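Drundenside Workshop Finishes Table-Wiping Robot, Table Now Cleaner Than Robot
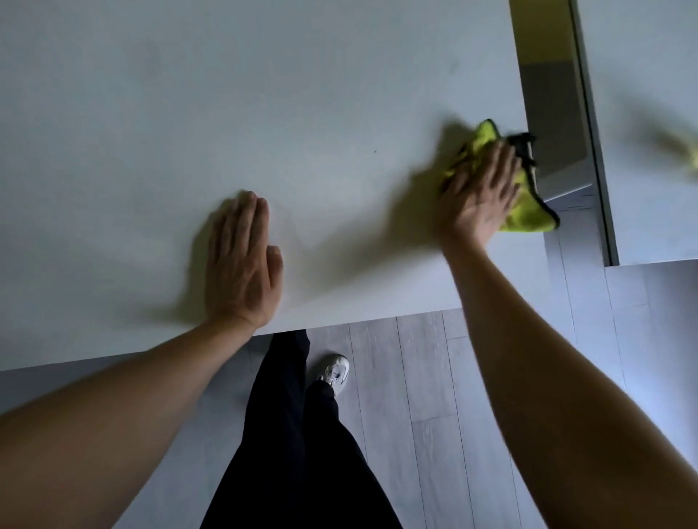
By Mwanaisha Muriithi
Press contact and part-time solderer, Drundenside Shared Workshop

DRUNDENSIDE, 2020-02-08 — Members of the Drundenside Shared Workshop are pleased to announce Okoth, a home-built robot arm that wipes a table. It took two winters and more than 2,000 cable ties.

Okoth learns by copying people. Before it could wipe anything, somebody had to do it first: one hand flat on a white tabletop, the other pushing a yellow-green microfiber cloth toward the edge. Members recorded 1,389 wipes this way, and the workshop has never had such clean furniture or such sore shoulders.

"I came here to build a guitar amp," said Kaiwen Duan, who wrote most of the arm's software. "I have now thought about crumbs more than any adult should."

The arm itself is the work of Oduor Mutiso, who cut the joints on the workshop's bandsaw and cut several of them again. Early versions handled open tabletop well but lost their nerve at the edges, where a cloth likes to fold over and hang. The current version slows down there and presses a little less. It still drops the cloth now and then, and waits politely for someone to pick it up.

Parts for the build came to $109, not counting the motors, which Mutiso already had and prefers not to discuss.

Okoth will wipe on request at the workshop's open evening later in February. Visitors may bring their own crumbs. Plans and code are free to anyone who asks at the front desk, and Duan will answer questions about them until the coffee is gone.

Recent from the workshop
Laser cutter back in service, mostly
Unditska: a kite that folds itself
Ingegerd Nyberg on sharpening cheap chisels
Lost and found: one left glove, again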